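Notes for the talk "House rules for hand-held collection"
Speaker: Anca Coman, Florkadton
Slot: 29 minutes with questions. Leave the last slides if time is short.

Opening

Good morning. Thank you for having me, and thank you to the Studley group for moving the order so that I could take my train.

Ask first who in the room has recorded with the hand-held gripper. Then who has recorded with the hand devices. Then who has had to clean up the recordings of another person. Wait for the hands. The third group is the one I made this talk for.

I will speak about rules. I know it is not the most loved subject after coffee. Our rule sheet is two pages, and I will not read it to you. I want to go through the rules that we changed since January, and tell why we changed them. Some of you work with the older sheet and it is time to throw it away.

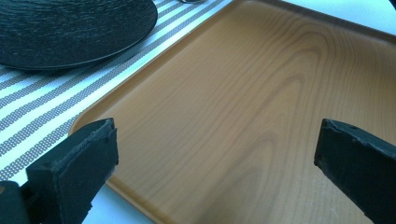
Mestthorpe, March 19, 2025

The table-setting task is the one where most of our rules were born, so I stay with it the whole talk. Tray, striped runner, dark tableware, cutlery. Easy words, and everybody thinks they know how to do it.

Rule one: the fingers start open. Before the first movement the two fingers must be wide apart and touching nothing. In the older sheet we wrote "start in a neutral position," and every operator understood neutral in a different way. One had the fingers closed, one had them half closed, one already had the spoon in them. Now the sentence is: open, free, over the work area. If the start is wrong, stop and begin a new take. Do not correct it in the middle.

Rule two: look at the pads before each session. The tips of our grippers get rough with use. The edges become uneven and after some weeks you see small tufts. This is normal wear and by itself no reason to stop. But it must be written in the session log, with the date the pads were put on. We had a set of recordings from Hodoroagă where the grip on the cutlery looked different from one day to the next, and we lost two days looking for a mistake in the software. The pads had been changed at lunch. It was in no log.

(Pause here. Somebody from Hodoroagă will probably want to say something. Let them.)

Rule three: the surfaces. A tray with a strong wood pattern is allowed. A runner with stripes is allowed. Earlier we asked people to use plain surfaces only, because we believed patterns would make trouble. I was one of the people who wrote that, and I don't defend it any more. Kitchens and dining tables have patterns. What we ask now is that the pattern stays the same inside one session. If you turn the tray by a quarter, it is a new session, with a new number. Same thing if you exchange the runner.

Rule four: light. Check for shine on the tray. A soft shine is fine. If you lose the rim in the shine, move the lamp, never the tray. Please write down where the lamp went — "moved left" is not enough, left of whom?

I was asked by email how long a session should be. Our number is 600 seconds of work at most, then a break. Tired hands make short, hurried movements. The person doing it is the last one to notice, and so the clock decides.

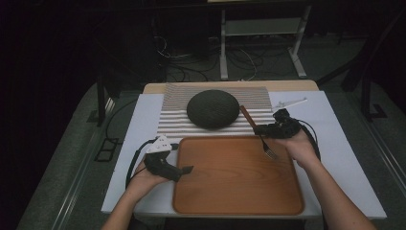 Now the second half of the sheet, which is for work with the devices strapped on the hands. The task is the same, but the rules are not all the same, and here I see most confusion.

Rule five: both hands wear a device, also when one hand has nothing to do. People ask me this at every training. If only the right hand moves the fork, why must I put on the left? We decided it for the whole project, because many takes that begin with one hand end with two. The resting hand stays near the edge of the board, relaxed, fingers loosely curled. It should not hang below the table and it should not hold the tray "to help."

Rule six: cables. Each device has its cable, and the cable must run to the outside, away from the tray. Before you start, move each arm one time across the full work area and watch what the cable does. If it touches the tray or the runner, put it again. Cables on the floor are a separate matter. They belong to the safety part, and the safety part says that the operator must have a free place to stand and a free way out. I would like us to be more strict here. At Mestthorpe we are better than last year, but I will not say we are good.

Rule seven: loose parts. Clips, brackets, small plastic strips. Anything that doesn't belong to the task should be off the board before the take begins. If you discover it when the take is finished, keep the take and mark it. Please do not delete! A marked take can still be used. A deleted take only makes a hole in the numbering, and then someone writes to me.

Rule eight: how to hold the cutlery. We don't prescribe it. Hold the fork as you hold a fork when you put it on a table for a guest. The older sheet had a drawing with the correct grip, and operators copied the drawing so exactly that everybody moved in the same stiff way. The drawing is gone. The only limit is that you lower the fork to the tray and release it there. No dropping from above, no sliding it in over the rim.

Rule nine is short. Say the name of the task aloud before you begin, in the same words as in the list.

What the reviewer does

Go fast over this if there are fewer than 12 minutes left.

The reviewer looks at the start, the release, and the log entry. The reviewer is never the same person who recorded. In a small team this is difficult, I know it. Two sites can exchange their recordings, as Studley and Hodoroagă do now, and it works quite well apart from the different holidays.

A reviewer may reject for a broken rule. A reviewer may not reject because the movement was ugly. If the fork went down a little crooked, it went down crooked. We had long discussions about this one and I expect we will have them again today.

Things still open

Whether the board under the tray should have marks for the positions. I am against, Studley is for.

Whether worn pads should be changed on a fixed day or by eye. At the moment by eye.

Left-handed operators. The sheet says "right hand" in four places where it should say "the working hand." This is my mistake and it will be corrected in the next version.

Questions. If there is none, ask Studley to tell about the position marks. Printed sheets are by the door, one for each site please, I did not bring enough.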